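Brurnar Wall Paint -- Pralow White, Dead Flat Finish

Product code 3858
Tin size: 11 litres
Finish: dead flat
Use: interior walls and ceilings
Touch dry: two hours
Recoat: six hours

Pralow White is the paint we sell most of and get asked about least, presumably because people feel silly asking questions about white. Ask anyway. There are 66 whites on the Brurnar card and a good many of them are pink when the sun goes in.

Pralow leans a little grey, stays that way under warm bulbs, and doesn't argue with woodwork that was glossed by the previous owners in something called Magnolia Dream. It was mixed by Ott Stankevičius for his own hallway, where it has survived two children and a tandem. He still does the colour matching and will tell you your sample is too small.

What it's good for

Plaster that has seen some life. A dead flat finish hides old filler, hairline cracks and the place where the telephone used to be. Shiny paint does the opposite, and will point out your worst bit of sanding to every visitor. If the wall is new plaster, thin the first coat with clean water, one part water to five of paint, and expect it to look dreadful until the second.

What it's not good for

Bathrooms without a window. Kitchens where anyone fries. Skirting boards, doors, garden furniture and, following a long telephone call last September, boats. For steamy rooms see Lūse, which has the same colour and can be scrubbed.

Putting it on

Wash the wall. Everyone skips this. Sugar soap, a sponge, a rinse, then leave it overnight.

Stir the tin with something flat and go right to the bottom -- the good stuff sinks. Use a medium pile roller and don't press. Work in patches you can reach without stretching and keep the edge wet. Cut in one wall at a time, then roll it straight away, or you'll get a picture frame round the whole room.

Corners take the longest. Brush down both sides of the angle, a hand's width out, and bring the roller in as close as you dare. Two coats is normal. Over navy blue it will be three, and over red we recommend patience and the Wivetix blocking primer.
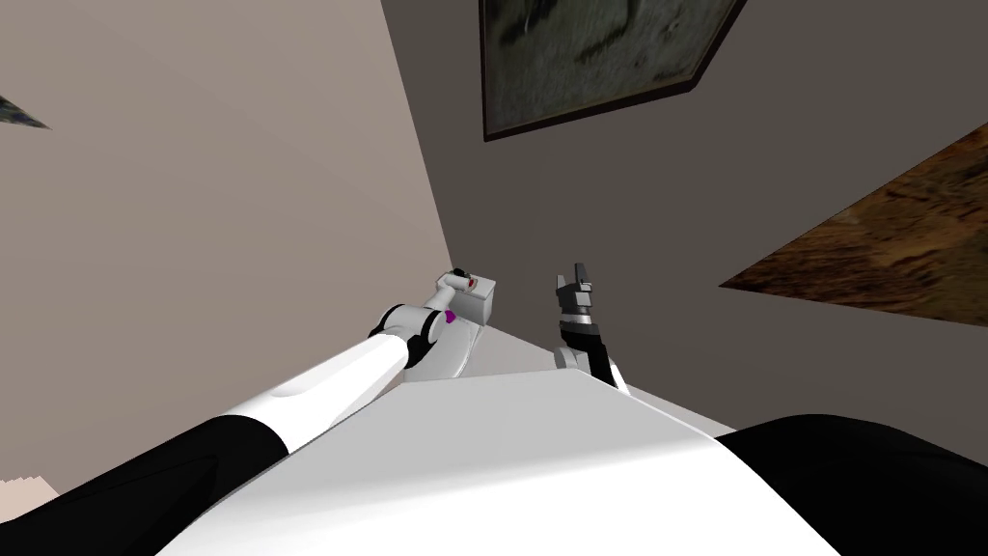

Where two walls meet: brush first, roller after.

Touching up

Flat paint marks if you rub it. Dab small scuffs with a nearly dry brush, using paint from the same batch, and write the batch number somewhere better than the lid. Lids get painted on. Keep leftovers in a jam jar filled to the brim, out of the frost. It will last a couple of years, or until somebody throws it out.

Delivery

We deliver on our own van within the county and by carrier beyond it. Orders of 200 litres and over go on a pallet to the kerb, and the kerb is as far as the driver goes. Tinted tins can't come back. Plain ones can, unopened, inside a month.

Sample pots are available in all the Brurnar whites. Paint a sheet of lining paper and move it about the room for a day or two before ordering.

Page last updated 14 April 2011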